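Quarter to nine and still no drummer.

Tamer Hattar stood behind the curtain at the old Hoturach ferry shed and counted the heads he could see, gave up, started again. Full. Actual full. People on the steps, people on the seawall with blankets. November and they came anyway.

"Call him again," said Vachon.

"I called him."

"Again."

He called. Straight to the message. Vachon played bass and never raised her voice, it just got flatter, and by now it was a tabletop.

The band was called Ravato. Two records, one van, a song about a lighthouse that got played on the radio once at 4 in the morning. Tonight they had a guest, a real one, a singer off a ship, or that was how she told it. Ciren. Just Ciren. Gray coat down to her boots. She'd been sitting on an amp for an hour, humming one note, and teh note was starting to get into the walls.

"Your drummer," she said. "Does he know the long song?"

"He wrote the long song."

"Then he's gone to where it came from."

Tamer did not have time for that. He had a fuse that kept tripping and a kid at the door asking if dogs were allowed. Yes, dogs. Fine. Let in the dogs.

Nine. Stamping on the boards out front. Friendly so far.

"We go without," said Vachon.

"It's all drums. The first six minutes is drums."

"So it's shorter."

She walked out. No warning. Plugged in, and there was that big thud of the cable and everybody yelled. Tamer went after her because what else do you do. Guitar on wrong, strap twisted. Wind coming through the open end of the shed, right off the water, salt on the strings already.

They started with the lighthouse one. Rushed it. He came in early on the second verse and Vachon looked at him and he came in early on the third too.

Then the fuse. Black. Whole place.

Nothing for a second. Then the sea, which had been there all along, under the amps. In, and out. In, and out. 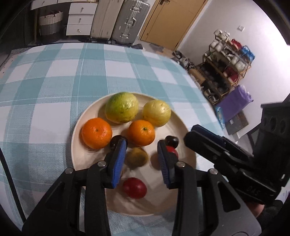

And Ciren started singing over it. No mic. She'd come up behind them in the dark and he only knew because the note from the walls had moved, it was next to his shoulder now. She sang the long song. The words were off, or older. She left gaps, and in every gap a wave hit the pilings. Right on it. Every time.

Vachon found the acoustic by feel. Tamer just slapped his palm on the guitar body. Nobody out there coughed. One dog, one bark, in key almost.

How long? Around 2 songs' worth. Felt like till 2070.

When the lights came back she had her coat buttoned and her bag over her arm, heading for the side door. "Your pilings are loose," she told him. "Left side. He's under there listening, tell him its cold."

Tamer took the ladder down with a flashlight. Knee deep, freezing. And there was the drummer, up on a crossbeam with his sticks in his lap, wet to the waist.

"Did you hear that?" he said. "Did you hear what it's doing?"

"Get up there," said Tamer. "We've got half a set left."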